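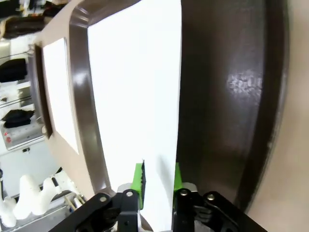
La hoja blanca y la bandeja marrón.

De: Denise Cheetham
Para: lista de encuadernación doméstica
Asunto: Re: Re: El papel que se ondula (otra vez)
13 de agosto

El mensaje anterior decía:

> Llevo 2 cuadernos cosidos y los dos parecen un acordeón jubilado.
> Uso engrudo de harina, como hacía mi abuela, y el papel Trotis que
> vendían en la papelería de Bloxham. Las guardas se me ondulan en
> cuanto las pego. ¿Es el papel, es el engrudo o soy yo? Acepto
> cualquier respuesta menos la tercera.
> Un saludo, Ramiro

Querido Ramiro:

Descartada la tercera por petición del interesado, voto por la fibra. Dices que el papel es Trotis, pero no dices en qué sentido lo cortas, y sospecho que lo cortas en el que mejor cabe en la mesa. Todos hemos pasado por ahí. Yo pasé un año entero.

Coge un retal cuadrado, humedece una cara con una esponja y espera. Se enrollará como un canuto, y el eje del canuto te marca la dirección de la fibra. Esa dirección tiene que ir paralela al lomo, en las guardas, en los cuadernillos y también en el cartón. Si mezclas sentidos, cada pieza tira para su lado y el libro acaba pareciéndose a una reunión de vecinos.

Con el engrudo soy menos severa que otros miembros de la lista (ya sabéis quiénes sois, y ya sé que guardáis los correos). El de harina sirve, aunque yo prefiero almidón de trigo, cocido despacio y pasado dos veces por el colador. Lo importante es poner poco. Si al apoyar la guarda rebosa por los bordes, ya has puesto para tres libros.

Después, prensa. No hace falta la de hierro que alguien anunció aquí desde Plevville por un precio que todavía me quita el sueño. Dos tableros, papel secante y los tomos más gordos de la casa. Cambia los secantes a la hora y otra vez antes de acostarte, y luego no lo abras para mirar. Sé que vas a abrirlo para mirar.

Para practicar te propongo un cuaderno de 100 páginas en papel barato, sin título dorado ni dedicatoria. El mío de prueba fue un recetario y todavía cruje al llegar a las sopas.

Por cierto, quien se llevó del encuentro de Ovanstead mi plegadera de hueso puede devolverla en el de noviembre. Es la que tiene una muesca en la punta. No guardo rencor, pero guardo la lista de asistentes.

Y si alguien conserva el mensaje 74 del archivo, el de las cabezadas a dos colores, que lo reenvíe, por favor. El enlace lleva meses conduciendo a una página sobre riego por goteo.

Saludos,
Denise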